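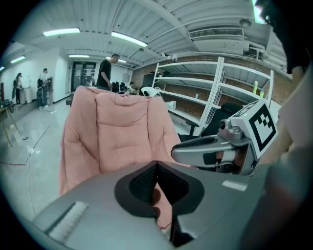
手持ちグリッパー Prumow(プルモウ)運用ルール付きセット

人が手に持って動かし、つかむ動作をそのまま記録するための手持ちグリッパーです。灰色の樹脂の本体に、銀灰色の指と黒い内パッド、指の上には白いキューブに入った白黒マーカー。見た目はいたってそっけない道具ですが、私ども Sumetti では長いことこの形を少しずつ直しながら作り続けてきました。

そして今回から、本体と一緒に「運用ルールブック」を箱に入れてお届けすることにしました。きっかけは、お客様からいただくご相談の多くが、部品の故障よりも使い方の取り決めについてのものだったことです。「隣の席の人が映り込むのだけれど、どう断ればいいですか」「担当者が替わったら記録の質が変わってしまいました」「マーカーはどのくらい汚れたら替えるのでしょう」といったお話をうかがううちに、それなら最初から決まりごとの下書きをお渡ししたほうがよかろう、ということになったのです(社内では「本体より厚いのでは」と言われました。さすがにそこまでは厚くありません)。

セットの内容

・Prumow 本体 1台
・交換用内パッド 2組
・Manninen マーカーキューブ 予備2個
・清掃布、六角レンチ
・Greka 収納ケース
・運用ルールブック(日本語、書き込み式)
・点検表の綴り 1冊

カメラは付属しません。お使いの機種に合わせた取付板をお選びいただけますので、ご注文のときに型番を備考欄へお書きください。型番がわからない場合は、底面のねじ穴の間隔を測ってお知らせいただければこちらでお調べします。

主な仕様

全長:219 mm
質量:330 g(カメラを除く)
指の最大開き:65 mm
本体材質:樹脂
本体色:グレー
内パッド:黒、交換式
使用場所:屋内

運用ルールブックについて

ルールブックは、守っていただきたい基本の部分と、職場ごとに書き足していただく余白の部分からできています。すでに立派な社内規程をお持ちのところでは、そちらを優先してください。公的な規格の代わりになるものでもありませんので、協働ロボットの安全要求や個人情報の取り扱いについては、それぞれの担当部門とご確認のうえ、この冊子は日々の手順を揃えるための道具としてお使いいただけると幸いです。

中身を少しご紹介します。

1. 記録を始める前に、部屋にいる人へ声をかける

広角のカメラを使うと、思いのほか遠くまで記録に入ります。机の向こうで立っている方も、壁ぎわで用事をしている方も、持ち手ご本人の腕や肩も入ります。ルールブックでは、開始の前に室内の全員へひと声かけること、そして入口に「記録中」の札を出すことを基本にしています。札のひな形は巻末にありますので、切り取ってお使いください。

声をかけた相手が「映りたくない」とおっしゃったときは、向きを変えるか、時間をずらします。理由は尋ねません。ここは職場によって考え方の分かれるところかもしれませんが、私どもは譲らないことにしています。

あとから「やはり消してほしい」と言われた場合の連絡先と、消すまでの手順も書き込めるようにしました。連絡先の欄は空けたままになりがちなので、どうか箱を開けたその日に埋めてください。

2. マーカーの面を触らない

指の上のキューブは、位置と向きを読み取るための目印です。持ち運びのときにちょうどつまみやすい場所にあるものですから、ついここを持ってしまうのですが、本体の側を持つ癖をつけていただければと思います。

・黒い枠の角が欠けたら交換
・表面に照明が強く反射するときは、立ち位置を変えて確認
・清掃は乾いた布で。アルコールは使わない
・上からテープやシールを貼らない

予備の Manninen キューブは同じ図柄で揃えてありますが、交換したあとは必ず位置合わせをやり直してください。図柄が同じでも、取り付けの傾きまでぴったり同じにはならないものです。

3. 床と通り道を先に見る

グリッパーを持った人は手元ばかり見ています。床を這うケーブル、出しっぱなしの椅子の脚、足もとに置いた台。こうしたものに気づくのは、たいてい引っかけてからです。歩きながら記録する場合は、先に手ぶらで同じ道を一度歩いてみてください。ケーブルはまとめて壁ぎわへ寄せ、どうしても横切るところには覆いをかけます。

後ろ向きに下がる動作を含む課題では、付き添いの方を一人お願いします。付き添いの方は操作に口を出さず、背中側だけを見る役目です。

4. 開閉は同じ速さで

慣れてくるとだんだん手が速くなります。悪いことではないのですが、午前の記録と夕方の記録で速さがまるで違うと、あとでまとめる方が苦労なさいます。ルールブックには、ゆっくり開き、止め、閉じ、止める、という基準の動きを載せました。始業のときに数回、昼休みのあとにも数回、この基準の動きを試してから本番に入ってください。

黒い内パッドの点検は、開閉200回ごとを目安の間隔として点検表に刷ってあります。柔らかいものばかり扱う職場では余白の欄に別の間隔を書いていただいてかまいません。その場合も、担当者ごとに変えずに一つの数字で揃えることをお勧めします。

5. 失敗した記録を黙って捨てない

落とした、つかみ損ねた、途中で電話が鳴った。こういう回は消したくなりますし、そのお気持ちはよくわかります。けれども、どの回を除いたのかが残っていないと、残った記録の意味が変わってしまうことがあります。点検表の右端に「除外」の欄がありますので、丸をつけて、ひと言だけ書き添えてください。「落下」「中断」くらいの短さで十分です。

6. 持ち手を休ませる

330 g は軽いほうだと思っておりますが、腕を伸ばしたままで長く続けると、肩にきます。連続して持つ時間の上限は職場で決めていただく形にしました。左右どちらの手で持ったかも点検表に残せます。手首に痛みのある方は無理をなさらず、その日はほかの方と交代してください。

7. しまうときまでが作業

終わったらカメラを外し、指を閉じた状態で Greka ケースへ。開いたまましまうとふたが浮いて、マーカーの角がこすれます。空いている棚にそのまま置いてしまう方が本当に多いのですが(私どもの作業場でもやります)、ケースに入れてから棚へお願いします。

点検表の綴り

一枚で一日分です。日付、担当者、部屋、声かけの済み印、マーカーの状態、パッドの状態、除外した回、気づいたこと。気づいたことの欄は広めに取りました。以前の版では一行しかなく、裏に書いてくださるお客様がたくさんいらしたので、4月の改訂で広げています。綴りだけの追加注文も承ります。

よくいただくご相談

ロボットアームに取り付けて使えますか、というお問い合わせをときどきいただきます。手持ち専用の設計ですので、アームへの取り付けはお控えください。アーム側では必要になる保護や停止の仕組みが、手持ち用の本体には入っていません。

複数台を同じ部屋で同時に使う場合は、マーカーの図柄を分ける必要があります。ご注文のときに台数をお知らせくだされば、重ならない組み合わせでお送りします。あとから買い足される場合には、いまお使いのキューブの番号を書き添えてください。

お子様や学生の方がいらっしゃる場所でお使いになるときは、声かけに加えて、保護者や学校の了承を先に取っていただくようお願いしています。ルールブックの余白の部分に、了承を取った方法を書き留める欄があります。

ルールブックだけが欲しい、というご要望にもお応えしています。すでに Prumow をお持ちの方には送料のみでお送りしますので、本体のラベルにある番号を添えてお申し込みください。他社の手持ちグリッパーをお使いの方も、遠慮なくお声がけください。マーカーと収納の章は合わないところがありますが、声かけと床の章はそのまま読んでいただけます。

保証と修理

本体の保証は一年間です。内パッドとマーカーキューブは消耗品の扱いになります。修理にお出しになるときは、点検表の直近の数枚の写しを同封していただけると、どこを先に見ればよいか見当がつき、お返しも早くなります。担当者のお名前の欄は、隠してくださって結構です。

ご注文・お見積もり

ページ下部の注文欄より、台数、取付板の型番、ルールブックの部数をお選びください。部数は台数と同じでなくてもかまいません。持ち手の方が何人もいらっしゃる職場では、お一人に一冊ずつお渡しになるところもあれば、入口に一冊だけ吊るしておかれるところもあります。迷われたら、まず一冊で始めて、足りなくなってから追加でお申し付けください。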